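30/12/2018

Sostow, back bedroom, the small desk with the wobble. Rain since breakfast.

I said in July that I would sort the toy cupboard before the year was out, and as I have one day left after this one I suppose I meant it. I don't believe in the big end-of-year clear-out. Every magazine in the dentist's tells you to do it and every photograph in those magazines shows a shelf with three things on it and a vase. Where did the rest go? Into the loft, I should think, or somebody else's loft.

Anyway, the cupboard. It is the tall one on the landing that came from Dollow with the last of my aunt's furniture, and the doors have never met properly. I took everything out and put it on the bed, which was a mistake, because then I had no bed. Jigsaws, mostly. I have been giving jigsaws the benefit of the doubt for years. The lids all say what is inside and I have taken their word for it. The one with the harbour says 363 pieces, a silly number for a start, and I did sit down on the carpet and count it, with the radio on. It came to 196. I counted again after lunch with the same result. So for who knows how long we have been keeping a little over half a harbour, and it has moved house with us.

The farm one I didn't count. It rattled well enough. It can go back on the shelf and be someone else's disappointment.

There is a method for all this, according to the book my sister lent me. You hold each thing and ask what it does for you. I held a plastic trumpet. I held a bag of dominoes with a rubber band round it that snapped as soon as I touched it and went behind the radiator. Neither of them did a thing for me, and I kept both, the trumpet because the little ones ask for it and the dominoes because my father played with them and cheated. I can't see that the book has an answer to that. It is a thin book with a lot of white in it.

Stopped at three for tea. Ate two of the mince pies left over from Christmas Day, which have gone hard round the rim. Wickramasinghe's on the corner has mince pies at half price in the window, and I went in for milk and came out with milk only, so I can't be accused of having no willpower.

Second go at it after tea. The wooden bricks are fine, they are always fine. You could leave wooden bricks in a ditch. The cardboard box of "educational" toys is another matter, and I put that in inverted commas on purpose. A threading set with no thread. A clock with hands you can turn, which has taught two generations of this family that it is always twenty to nine. A set of weighing scales that favours the left. I have my doubts about the word altogether. They seem to learn more from the saucepan drawer, and there's no leaflet with the saucepan drawer telling me what stage they have reached.

The brochure from Grornura was in the same box, folded in four, from when we were thinking of buying them something proper. I read it through standing up. Everything in it "unlocks" something. Fine motor skills, confidence, early geometry. The big climbing set was priced at 2,174 pounds, and for that I would want it to unlock the front door and carry the shopping in. I have cut off the order form and kept the back page for the fire.
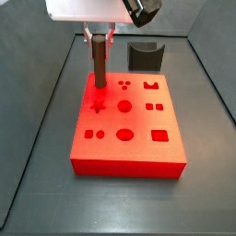
I never trusted shape sorters. The one we had when mine were small had a lid that lifted off, and any child worth feeding found that out by the second morning and posted the lot in through the top. It was also too easy, with a round hole, a square hole and a triangle, and you could get the triangle through the square if you leaned on it. The red ones like this at least make you work for it. Three little round holes go together along the top of the business and two squares sit side by side in another, one a touch smaller than its neighbour, and I would want my glasses on for that. There's a star as well. The long dark six-sided piece is the sort that would catch me out, because you have to turn it until all the flats agree, and I know what I'm like, I would turn it past the place every time and then blame the wood or whatever it is made of. And the big square hole at the front, the largest of the lot, is surely where every toddler would try to put everything first. I would. It's human nature to go for the biggest gap.

Still can't decide if I want one for the cupboard. My sister says they teach patience. I have seen no sign that patience is taught by anything, and I did piano for six years. But they are solid looking, and there is no thread to lose, and it would not matter much if a piece went missing so long as the missing one was the star, which looks sharp at the points and would end up under my bare foot on the landing in the dark.

What I did in the end was put nearly everything back. One bag for the charity shop, one for the bin, and the harbour in a third bag on its own because I don't know which it is. The doors still don't meet. I have wedged them with a folded bit of card from the jigsaw lid, so that's one use for it.

Bed cleared by half past nine. Found a domino in it. Double four.

Comments (4)

marrowfat
I did the same with a jigsaw of Venice. Short by 17 and I only found out on the last evening of the holiday. Bin the harbour.

Tilly_at_the_back
We had a red sorter and mine went straight for the biggest hole too, every time. Then she sat on it. Not sure what stage that is.

pottingshed
I disagree about patience. Fishing teaches it.

marrowfat
Fishing teaches you to own a flask.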